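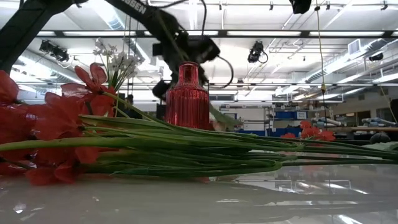

Sunday, July 5, 2026
Rate calendar, straddling weeks

Got it working! A stay that starts in one season and ends in the next now comes out at the right price, and it comes out the same on the quote page, the confirmation email and the owner's statement. I have wanted those three to agree since the winter, so I'm writing this up while it's fresh.

Background for whoever picks up the Brarkov houses next. The old calendar priced a week by its arrival date and nothing else. Fine when every guest came Saturday to Saturday and the seasons turned over on a Saturday too. But the owners at Brarkov moved to open arrival days this spring, and from then on a guest arriving the last night of low season got seven nights at the low rate, six of them in high season. The reverse was worse, to my mind. People leaving high season paid top price for nights that should have been cheap, and a couple of them wrote in, quite politely.

What I did: every season now stores nightly rates, and the weekly price is just what the table shows to people. The quote walks night by night, looks up the season each night belongs to, and adds. The departure day isn't a night. I know that sounds obvious, but the first version charged for it and I spent most of Friday's lunch staring at a total that was one night too fat.

Rounding happens once, at the end. I tried rounding each night and the sum drifted off the published weekly price on a plain seven-night stay, and the first thing any owner does is check that.

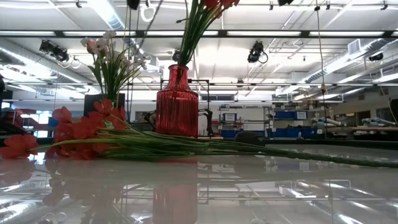
Photo: Cedov workshop

Test run: 40 made-up bookings, mostly around the turn into August because that's where the rates jump. All matched my hand sums except two. One was a typo of mine (wrong house). The other is a real bug and kind of a lovely one — if a season is defined as ending on the same date the next one begins, both claim that night, and the lookup takes whichever was typed in first. So the same stay could cost two different amounts depending on who entered the rates and in what order. Fixed by making the end date exclusive and having the form complain about overlaps and gaps when you save.

Then I let it loose on the old bookings, more than 3,000 of them, only to compare and not to change anything. No crashes. The differences fall exactly where you'd hope, on the stays that cross a boundary. Very satisfying to scroll through.

Minimum stay is still by arrival date. I left it alone on purpose. Arrive in high season, high season minimum applies, even if you spill over. We can argue about it at the bench.

Cleaning fee: flat, per stay, untouched.

Obi pulls our rates every night and pushes them out to the listing sites, and it reads nightly rates natively, so the whole conversion script can go. Bye! I've kept a copy in the old folder until we've seen a few clean pulls.

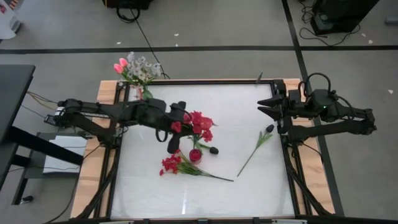 A reply on the Stakgate board, where I'd asked how others handle this, says to watch out for the long-stay discount: take it off the full total after the seasons have been added up, or a guest with most of the stay in one season and a night or two in the next will lose part of it. Good catch. Ours was applied per season block. Changed it tonight and reran the 40, and all of them match now, my typo included since I fixed that as well.

Still to do:
Show the split on the quote page (nights at rate A, nights at rate B). Guests will ask.
Calendar shading on the boundary night looks odd on a phone.
Ask the Brarkov owners which day the August rate should really start. Their brochure and their spreadsheet disagree by one day.
Same change for the Cedov apartments once this has had a quiet week.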